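Object Recording for Props and Small Collections
Handout 4: Tableware, food packaging and soft copies

4.1 Scope

Handout 3 dealt with furniture and fixed fittings. This one covers what is placed on a table: plates, bowls, bottles, jars, cutlery, and the soft copies of packaging that turn up in theatre stores, play collections and teaching sets. The exercises use the Bravley set, which is kept in the cupboard by the sinks. Sign out the tray, not the separate pieces.

The recording sheet is the same as before, with two extra boxes: "lettering" and "placement". Both are filled in by hand in pencil. The store database (Karkex) accepts 200 characters in the lettering field and 300 in the notes field, so anything longer must be split between them. Spaces count.

4.2 Order of entry

Enter the fields in this order:

Object name
Type (real, empty pack, hard copy, soft copy, not known)
Main colour
Surface
Lettering
Condition
Placement

Object name means the plain name of the thing represented. A knitted lemon is entered as "lemon", type "soft copy". Do not put the maker's brand in the object name. It goes under lettering, and only as far as it can be read.

Type is decided with the object in the hand. A record made from a photograph alone may use "not known", and for small items seen at a distance this is often the correct entry. A napped surface can lose all its texture once the object takes up only a small part of the print, and under strong light a matt item may look shiny. If two photographs seem to disagree about a surface, record each one separately and leave the type open until the object has been checked.

4.3 Colour

Use the everyday colour word first, then one modifier if it is needed: "grey, lavender tint". Shade cards are not used at this stage. Rims and bands are entered after the main colour, with the word "rim" or "band" before them — for example "blue; rim lighter". Where the inside of a vessel differs from the outside, give both.

White objects on a white table need care. The edge is lost easily, and students tend to enter the size of the shadow. Slide a sheet of dark card under the object before measuring, and take it away again before describing the placement.

4.4 Lettering

Copy what can be read and nothing more. The rules are:

a) Keep the line breaks. A new line is shown by a single stroke.
b) Keep capitals as they stand.
c) A word that stops short is copied as it stops, followed by three dots.
d) A character that is partly hidden but still certain is copied and underlined.
e) A full reading supplied from general knowledge goes in the notes, never in the lettering field.
f) Lettering that is present but cannot be read is entered as "present, not legible". The field is left blank only where there is no lettering.

The method of the lettering (printed, painted, stitched, cut and applied) is entered after the text. Cross-stitch and needlepoint are difficult to tell apart when only the front is available. "Stitched" is enough unless the back can be seen. Stitched capitals are built up from small blocks, so curves come out stepped and thin strokes tend to vanish. Check C against G, and O against D, before you finish the line.

4.5 Two views of a ketchup bottle

Complete a separate record for each print, with particular care over the lettering and placement fields.
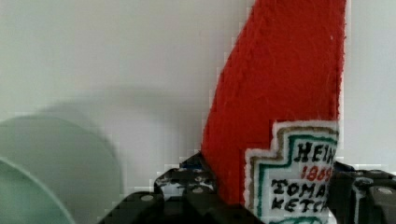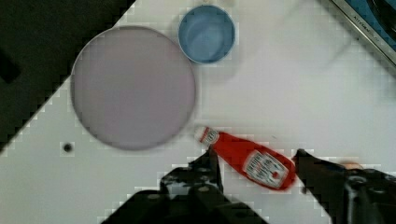
Sheet 4A, first and second prints. Both: ketchup bottle, red body, white label. First print, close view of the label; second print, the bottle on its side on a white table, with plate and bowl.

Model entry, first print:

Object name: bottle, ketchup
Type: soft copy
Main colour: red
Surface: felt, fibrous; cut edges slightly ragged; a few small white specks of lint on the upper part
Lettering: HEIN... / 1869 / TOMA... / KETC... (last digit underlined). Stitched; black except the number, which is red
Label: white, stepped outline at the top, brown line and green line inside the edge
Placement: upright, leaning
Notes: full reading probably HEINZ 1869 TOMATO KETCHUP

Model entry, second print:

Object name: bottle, ketchup
Type: not known
Main colour: red; cap white
Surface: appears glossy
Lettering: present, not legible
Placement: on its side, at a slant, cap end towards the plate
Notes: label style resembles Heinz; check against the object

The two entries differ in both type and surface. This is acceptable. They are brought together only after the object has been examined, and the earlier sheets are kept in the folder with the final one. Marks are lost for changing the second record to agree with the first.

4.6 Placement

Placement is written from the largest object outwards. In the second print that is the plate, which is round and flat with a slightly darker rim. The blue bowl is then placed in relation to it, and the bottle last. Give direction as it appears on the print, and write "print top" or "print left" so that nobody takes it for the sitter's side of the table.

Gaps are described in words ("narrow", "one bowl's width") unless a scale was laid down. Do not work out a measurement from a print by assuming a standard plate.

4.7 Condition of felt items

Applies to handling sessions only.

Lint on red and black felt is recorded, then left in place until the sheet has been countersigned. It may afterwards be lifted with low-tack tape; the drawer has Mitoline, which leaves less behind on a napped surface than ordinary parcel tape. Press and lift. Do not drag.

Loose fibres along a cut edge are normal and are not trimmed. A thread end longer than a fingernail is noted. Stitched labels are tested at each corner with a blunt needle, without pulling.

Felt pieces go back into the tray standing up, with tissue between them — never under the crockery.

4.8 Exercise

1. Draw six objects from the tray and complete a record for each. At least two must carry lettering.
2. Exchange sheets with another pair. Lay out the objects from their placement entries alone, then compare.
3. Rewrite any lettering entry that runs over the Karkex limit.

Reading: Delić, Recording Soft Goods, pages 34 to 74. The section on knitted items can be left until Handout 6.

Sheets are due in the tray by 4 p.m. on the day of the next session, unstapled.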